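Ticket 231 — grasp labeler assigns the wrong object when two grippers are in view
Component: Nakivlow perception, grasp labeling stage
Reported by: Kausar Dogar
Assigned to: Savvas Giannakopoulos
Priority: medium (was low, until Donal tried to train on the output)
Status: fix merged, one item open

8 Sep 2023, Kausar Dogar
Labeler run over the fruit table recordings. On 31 clips the "held object" field names a fruit that is sitting on the table minding its own business. Confidence is high every time. Clips with one gripper in view come out fine. Log line in all the bad ones:

WARN held_object: 2 candidates within gate, keeping first

It does warn you. It warns you in a file that gets deleted after upload, but it does warn you.

Savvas Giannakopoulos
Reproduced. "First" means first in the detector's list, and the list is sorted by box area. So the biggest fruit wins. I wrote that sort, and the comment above it says "temporary, fix in November." It does not say which November.

Kausar Dogar
Can we gate on depth between the pads?

Savvas Giannakopoulos
Tried it. Depth is fine when the fruit is up in the air and useless when it is just above something else. The gate takes in whatever is underneath. I also tried raising the detection timeout from 5 to 2000 ms on Donal's advice. This made it wrong more slowly.

Donal Sheehan
I said it might help. I didn't say with what.

Savvas Giannakopoulos
New approach on branch grastow-pads. Segment the blue pads first, pair them into grippers, then only accept an object whose mask touches both pads of one pair. If only one pad is visible, fall back to the jaw direction. Every gripper gets its own held_object, so "keeping first" is gone. Two frames I keep testing against: 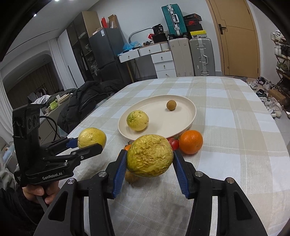
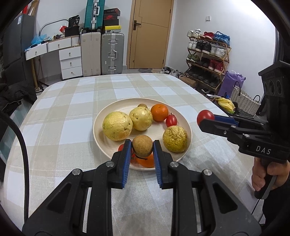

Both grippers in each, both holding something.

The old area sort never stood a chance on this table, and the pad pairing does much better, with one exception I can't blame on the sort. In the passion fruit frame the near gripper has the wrinkled one and there is a kiwi directly beneath it, so the kiwi mask bleeds up into the space between the pads. Adding a one-sided erosion to the lower mask fixed it. The longan is a different complaint: it is small, and the detector sometimes merges it with a pad. I lowered the minimum mask size for anything between a pair. Please don't lower it globally. I did, for one run, and it labeled a stem.

Junaid Chaudhry
Reviewed. Two notes. The pairing function returns None for "no pair" and also for "pair found, nothing held," and those are different facts. And please rename fruit_hack_2.

Savvas Giannakopoulos
Split into two return codes. Renamed to lower_mask_erosion. fruit_hack_1 was already deleted, if anyone was worried.

Kausar Dogar
Reran the bad clips on the branch. Held object matches my hand labels on all but one, where the far gripper's pads are hidden behind the fruit and the fallback picks the plate. Opening that separately. Merging the rest.

Still open: the warning should go into the clip report so a person might read it. Assigned to Donal.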